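Speaker notes, gripper session (18 minutes, then questions)

Opening. Say hello, thank Liya Wubshet for the slot and for letting me go on after the tea break, and tell them who we are: Joscha Hellwig, from the small group at Pasarthorpe, and yes, we're the people who keep writing to everyone about fingertips. Pause for the polite laugh, if there is one.

Why we started. We'd been using the Ganow fingers since August and were really quite fond of them, but small toy bricks kept showing us up. A big square block is a kind thing to pick up. A thin curved piece lying flat on a smooth white table is not kind at all, and I'd like people to feel a bit of that before I get to any results.
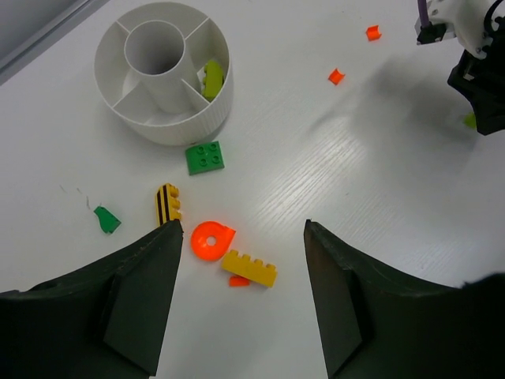
We tried 3 sets of fingertips in the end: the Ganow ones, the Stosell ones, and a pair that Schwerdtfeger cut for us as a favour (do thank them, they were lovely about it). Same arms, same task, sort the pieces into the round bin. We made 3000 grasps altogether, spread over 12 sessions, and I'll put the table up in a moment. Don't read it out! Last time I read the table out and lost the room.

What I'd like to say slowly. The wider tips were better on anything with studs and rather worse on anything lying flat, and they also hid more of the piece from the wrist camera just when we wanted to see it. Stosell's came out as our favourite for mixed pieces, though if you only ever handle square bricks I'd happily keep the Ganow pair.

Moving on to the two-arm setup. Explain that the arms share the bin, so finger width matters twice over: once for the piece and again for the other arm's elbow room.

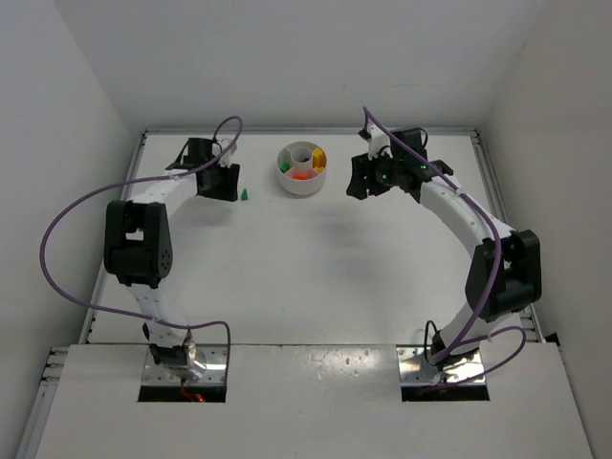 Both arms at the sorting table, with the round divided bin between the grippers.

If someone asks about the cables, say we're still moving them about and would be glad of advice. If someone asks about soft tips, pass it to Liya, she has tried far more of them than I have.

Close with the contact slide and leave it up during questions.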